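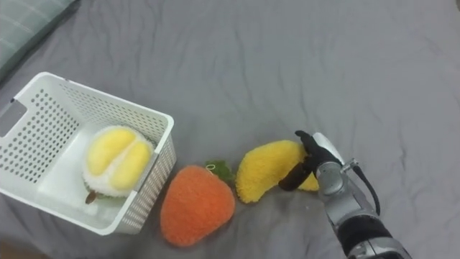 A basket on the bed: a talk with Dalva Honorato

Dalva Honorato has sewn and repaired soft toys in Vavelton for eight years. She also helps families who want to bring order into a bedroom, and for this she has one rule, which she repeated to me many times on Monday morning: every toy must have a basket, and the basket must be easy to lift.

"People buy a big box with a lid," she says. "The child puts everything in, and after this nobody finds the thing they want. I prefer a small white basket with holes in the sides. You see what is inside, and the air goes through."

I asked her why so many of her toys are fruits.

"My grandmother sold fruit at the market in Nogueira. I began with a banana, then an orange one, then I became more brave and made a durian. The durian took me 47 hours. All this fluff! But children love it, they always put it in the basket first."

The bed, in her opinion, is the best place to sort. She smooths the sheet a little, not perfectly, and lays the toys on it. "A plain grey sheet is good. On flowers you lose the small things. On grey you see a yellow banana from the door."

Her niece Tainá Guerra, who listened to us from the kitchen, does not agree about the bed. She would like everything to be done on the floor. "And then my back hurts for two days," answered Dalva. They have this discussion often, I think.

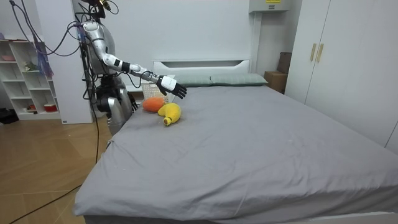 About washing and repair

Plush fruits need some care. Dalva washes hers by hand in cool water and dries them flat on a towel. She does not use the machine for anything crocheted - the shape goes away and does not return.

"With a banana, look first at the tip," she explains. "Children hold it there, and the yarn becomes thin. I put in new stitches before there is a hole."

The basket stays near the pillows until the evening, when it goes down to a low shelf. I wanted to know if the pillows are moved also. "No, leave the pillows. If you start with the pillows, you make the whole bed again and the child is already gone to play."

Dalva will show her repairs at the spring market in Tristen in March. She brings her own needles, but visitors should bring the toy, even if it is in two pieces.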